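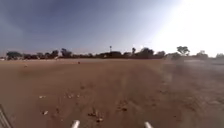

3.2 Study area and soil sampling

The survey covered the unpaved ground on the eastern side of the Stultodau basin, where the topsoil has been stripped or worn away over most of the flat land between the river terrace and the woods. The parent material is a weathered sandstone with a high iron content, and the soils formed on it are sandy loams with little organic matter. Grazing stopped when the land was fenced, and the only regular use since then has been by vehicles going to and from the Akis quarry.

Bare surfaces of this kind lose material in two ways. Fine particles are lifted by wind during the dry months, and coarser grains are moved by sheet flow when heavy rain falls on ground that has been pressed hard by traffic. Earlier work in the basin dealt only with the second process (Sandberg 2011; Meng 2014). We wanted to know how far compaction alone could account for differences in dust yield between plots with the same grain size.

Samples were taken in March 2019, before the spring rains. Figure 2 shows the type of surface classed as "open, trafficked" in Table 1: compacted reddish-brown ground with faint wheel tracks and a scatter of small stones and clods. The other two classes, "open, untrafficked" and "crusted", were separated in the field by pressing a flat-ended rod into the surface and noting the depth reached under a fixed load. Where the reading fell on the line between two classes the plot was left out.

Figure 2. Open, trafficked surface, with the tree line on the horizon.

Each plot was a square with sides of 20 m. Loose material was brushed from the top 2 cm at the corners and the centre, mixed, and put in sealed bags. Stones too large to pass the first sieve were weighed and discarded. The rest was dried in an oven overnight and split by hand, and a portion of about 1,000 g was kept for the tumbling test described in Section 3.3. In all, 2,206 readings of surface strength were made, and these were averaged by plot before any comparison with dust yield.

Moisture was measured on a separate set of bags sealed in the field. The values were low in every class and did not differ enough between classes to be used as a variable. A short shower in February had left a thin crust on part of the northern strip, and the plots there were moved south to ground of the same slope and soil type. Slope was taken from the existing contour map and checked with a hand level at the corners of each plot. Plots steeper than the limit given in Table 1 were not sampled.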